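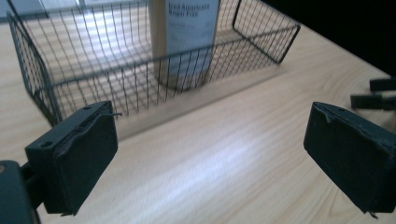
Gripper camera view of a wire mesh basket with a labelled cylinder standing inside, fingers open.

Ploston Paired Hand Grippers, table-top recording set

The Ploston set is a pair of hand-held grippers for recording two-handed tasks at a table. A person does the task with the grippers, and the recordings are used to train a policy for a two-armed robot. No robot is needed while recording. The set is built by Etska and supplied by Desjardins, who also handle repairs and spares.

Page last updated Sep 3, 2025.

What is in the set

Left gripper and right gripper, each with its own camera
Two data cables, 4 m
Head camera with strap
Spare finger pads, two pairs
Calibration card
Carry case

How it works

Each gripper is held from the handle and closed by hand. The camera on the gripper looks out past the fingers, so the recording has the fingertips and whatever lies between or beyond them. The flat plate on top of each gripper is used for tracking. Finger opening is logged with every video frame, and all three cameras share one clock, so the left, right and head views can be lined up without a clapper or a flash.

The fingers on the grippers have the same pads as those fitted to the Etska robot arm. This matters more than the cameras do. If the pads on the arm are changed, change them on the hand grippers as well, or the policy will learn a grip that the arm can't make.

The Willport comparison

Most enquiries are about how many demonstrations are needed and what should be in them. The Willport group ran a comparison in February with this set, led by Annick Carrier, and agreed to let us give the outline.

The tasks were all of one kind: a table, a wire basket, and one item to be moved in or out of it. Two sets of recordings were made by the same operators. In the first set, recording started when the grippers were already close to the item. In the second, it started with the grippers held open over the table, sometimes with the basket out of the gripper camera's view, and the operator then moved in to find it. Both sets had 30 demonstrations per item.
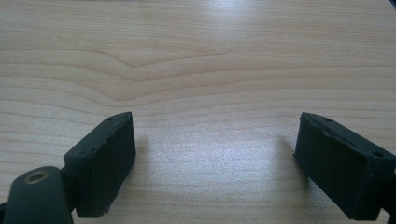 The policy trained on the first set did well when the arm began near the item and badly when it didn't. It had no recordings of a view with only table in it, and in that situation the arm tended to drift sideways or stay still. The policy trained on the second set was slower but recovered in most of these cases. Mixing the two sets gave the best result, and adding 12 short approach-only recordings to the first set gave nearly the same result for much less work.

Glare on the table top was a smaller problem than expected. Policies trained under one fixed light got worse when the light was moved. Those trained with the light moved between sessions did not. The group now moves the lamp at the start of each session and writes the position in the log.

Wire mesh was the harder part. The item is seen through the wires from low down and over the rim from above, and the two gripper cameras may disagree about where it is. Leaving out the head camera made this clearly worse, so we no longer sell the set without one.

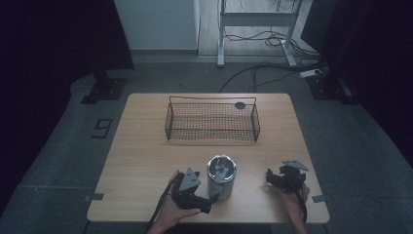
Ploston pair at the table: left gripper on an open-topped steel container, right gripper empty. Head camera view.

Setting up a table

Mark the table position on the floor with tape and number the station if there is more than one. Keep the cables off the working area and leave enough slack for the operator to reach the far side of the table. Run the calibration card past each camera before the first recording and again after any pad change.

One operator can usually work for an hour before the grip becomes tired and the recordings become uneven. Said Kamel at Desjardins suggests six sessions a day at most, shared between two people.

Limits

The set is made for items that fit between the fingers or have a rim that one finger can go inside. It doesn't record force. It is not sealed and shouldn't be used over sinks or with open liquids. Very thin wire handles may slip on new pads.

Ordering

The set is sold as a complete pair. Single grippers are available as replacements only, and the serial number of the other gripper is needed when ordering. Finger pads, cables and head straps can be ordered separately from Desjardins. Sample recordings from the Willport comparison are sent on request, with the training settings used.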